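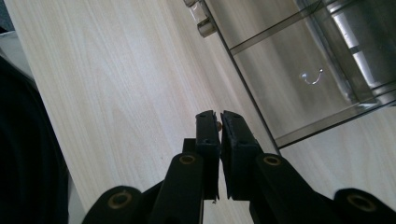

Small bead-like piece held at the very top of the pads, acrylic box to the right.

Home | Forums | Manipulation | Data and Training | New posts | Search | Log in

Thread: Hand-held demos vs teleop for tiny parts - my numbers

govholm_bench wrote:
OK so I finally have something to share after a long, slow summer. I've been collecting demos with the hand-held gripper for small-part pickup, and the shot up top is from the set. The training question was simple: if I have 1000 hand-held demos and 1000 teleop demos of the same pick, same table, same parts, which policy does better on the real arm?

Hand-held won on the easy parts, and by more than I expected. On the tiny ones it was a mess. My best guess is where the part ends up between the fingers. When I'm doing it by hand I get lazy and grab with the very tips, and the policy happily copies that. Then the arm comes in a hair too high and closes on nothing.

So I relabeled everything by where the part sat in the pads (tip, middle, deep), threw out the tip grasps, and retrained. Misses went way down! I'm calling the project Cetis for now because the folder needed a name.

leitao_fan wrote:
Nice. But didn't you also shrink the dataset when you dropped the tip grasps? How many were left? If the filtered set is a lot smaller and still wins, that's a much bigger deal than you're making it sound.

govholm_bench wrote:
Fair point, I should have said. I went back and collected more until the filtered set was the same size as the old one. Took me 12 evenings and I'm pretty sick of tiny parts.

quietservo wrote:
I'm going to push back a little. You collected the new demos after you knew what you were looking for. Your hands got better and your approach angle probably changed too. I don't see how you can pin the whole improvement on grasp depth when the operator is a different operator by the end (same person, sure, but you know what I mean).

Also, the tip grasp in your picture looks fine to me. It's up at the edge but it's between the pads. I'd want to keep some of those in, since sometimes a tip grasp is the only one you can get next to a wall.

leitao_fan wrote:
Agree on the wall thing. With a clear box that close to the fingers you don't always get to pick your depth.

govholm_bench wrote:
@quietservo yeah, the practice effect bugs me too. I did try one thing: trained on only the late demos, with the tip grasps put back in. It landed between the two, closer to the filtered one. So part of it is me getting better, and part of it is the depth. I don't have enough runs to say how much of each and I'm not going to pretend I do.

On keeping some tip grasps - maybe? I threw them all out because it was easy.

mothballed_arm wrote:
Has anyone tried weighting them instead of tossing them? We did that on the Flirnano rig back in February with a different task (inserting pins) and it was a nice middle ground. Bad grasps got a low weight, nothing got deleted, and the policy still knew what to do when it got stuck in a corner. It was fiddly to tune though and I wouldn't call it a clean result.

quietservo wrote:
That's what I'd do. And I'd have 2 people collect, one who knows about the depth labels and one who doesn't. If the second person's filtered set helps just as much, I'll shut up.

govholm_bench wrote:
Ha, I'll hold you to that. I might be able to talk my office mate into it, but it'll cost me lunch for a while.

pale_grain wrote:
Side question, does the background matter at all here? Light table, black fingers, orangey part, that's about as much contrast as you could ask for. I had a policy that looked great on pale wood and then fell apart on a gray mat. And the clear box is a pain in its own right. Mine kept treating reflections off the acrylic as something to avoid.

govholm_bench wrote:
I haven't moved it to another table yet, so no idea. The acrylic didn't seem to hurt but I also never tested with the box gone, so take that for what it's worth. Adding both to the list.

mothballed_arm wrote:
Please test the gray mat before you write anything up. I skipped that step once and a reviewer had a great time with it.

quietservo wrote:
Still not sold on the depth story, for the record, but I like that you ran the late-demos check. Post the split if you can. I'd like to see which parts it fails on.

govholm_bench wrote:
Will do, I need to clean up the labels first. Half of them are named things like "deep_ok_maybe" and I have to go back through and decide what I meant.

Related threads
Weighting bad demos instead of deleting them
Leitão finger pads: worth the swap?
Clear acrylic and wrist cameras, what works for you
Does the operator matter more than the dataset?
Govholm bench setup, questions and photos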